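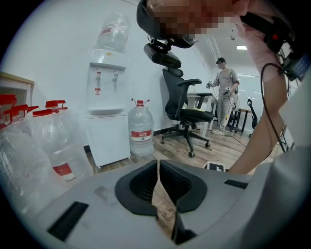

About Clelska

Clelska looks after domain names and email for small organisations. We register and renew domains, run mailboxes, keep DNS records in order and move people from one provider to another when they need to go. Most of our customers have a website that somebody else built and somebody else hosts. We don't mind who that is.

The office is in Barnoreo, on the first floor above the key cutter's in Station Parade. There is a staff of eight, five full time. Two of us started the business and both still answer support tickets most mornings.

How we started

We began as a web design business. We made sites for shops, dentists, a couple of boat yards and one very large model railway club. The design work went well enough, but we kept being held up by the same thing at the end of each job. The site would be finished and the client couldn't tell us where the domain was registered. Sometimes a former employee had bought it with a personal card. Sometimes the login went to an email address on the domain itself, which had stopped working when the domain lapsed.

We got quite good at sorting this out and began to charge for it separately. Within three years it was most of what we did, so we stopped taking design work and passed our remaining web clients to Brimik, a studio on the other side of town. They still send us domain problems and we still send them people who want a website. No commission changes hands in either direction.

What we look after now

We currently manage 542 domains for 213 customers. The smallest customer has a single domain and one mailbox. The largest is a chain of letting agents with 117 mailboxes across its branches, plus shared inboxes for repairs and viewings.

Our customers are mostly small firms, charities, parish councils, schools and clubs. We don't usually take on anyone who sends marketing mail in bulk, as that needs a different sort of mail service from ours. If you send a monthly newsletter to your members through a newsletter company, that's fine, and we will set up the records so that it arrives.

Domains

Every domain we register is put in the customer's name. Your organisation is the legal holder and we are listed as the company that manages it for you. If you leave, we unlock the domain and give you the transfer code within one working day. There is no exit fee.

We renew domains 30 days before they are due unless you have told us to let them go. You get an email when the invoice is raised and another when the renewal has gone through. If an invoice hasn't been paid we telephone before we do anything else. We would sooner pay for a renewal ourselves and argue about it afterwards than see a working business lose its address.

Email

Mailboxes come in two sizes. The small one suits most people. The large one is for those who keep everything, and for accounts departments. Both work with the usual mail programs on computers and phones, and there is webmail for when you are away from your desk.

Spam filtering is included. It holds back doubtful messages and sends you a list of them at eight each morning, so you can release anything that shouldn't be there. You can turn the list off or change the time.

We keep backups of every mailbox for 60 days. Restoring a single message or folder is free. Restoring a whole mailbox is also free the first time in any year.

Pirihi

Pirihi is the control panel we wrote for our own use and later opened to customers. It shows your domains, their renewal dates, your mailboxes and your DNS records on one page. You can add a mailbox, reset a password or set an out-of-office reply without contacting us.

DNS changes work slightly differently. You can make them yourself in Pirihi, but changes to mail records are held for ten minutes and can be undone with one click during that time. We added the delay after several customers followed instructions from another supplier and switched off their own email. You can ask for it to be removed from your account.

Pirihi is not for sale as a separate product. We are asked now and then, but it is tied closely to our own mail servers and would take a lot of work to run anywhere else.

The next version will be turned on for all customers in September. The layout for phones is much better and you will be able to give a colleague access to one domain without showing them the rest. Your existing login will carry on working. The changeover itself takes place on 28th August, a Sunday, and the panel will be unavailable between 6am and noon. Email and websites are not affected.

Moving to us

A typical move takes a week from start to finish, though very little of that is your time. We ask for a list of your addresses and the name of your present provider, and we find out the rest. Old mail is copied across in advance, and the switch is made in the evening. The next morning we are on the phone from half past seven for anyone whose laptop is asking for a password.

If your domain is stuck with a person or company you can't get hold of, tell us what you know. We have dealt with closed businesses, unanswered letters and one web designer who had moved to a farm with no telephone. We can't promise to recover every domain, and we will say so early on if the chances look poor. There is no charge for the first look.

Prices

Prices are on the Prices page and are the same for everybody. Charities and schools get a tenth off mailboxes. The discount doesn't apply to domains, where most of the money goes straight to the registry.

We invoice yearly or quarterly. Direct debit, card and bank transfer are all fine. We still accept cheques, but please write the invoice number on the back.

Support

Support is by telephone and email from 8am to 6pm, Monday to Friday. Outside those hours there is always one of us on call for faults that stop mail arriving. The emergency number is on your invoice and at the bottom of every page in Pirihi. Please don't use it for forgotten passwords, which you can reset in the panel.

Visitors are welcome at the office, though it's best to ring first. The entrance is the green door to the left of the shop. There is no lift, so if stairs are difficult let us know and we will come to you or meet you in the library café opposite.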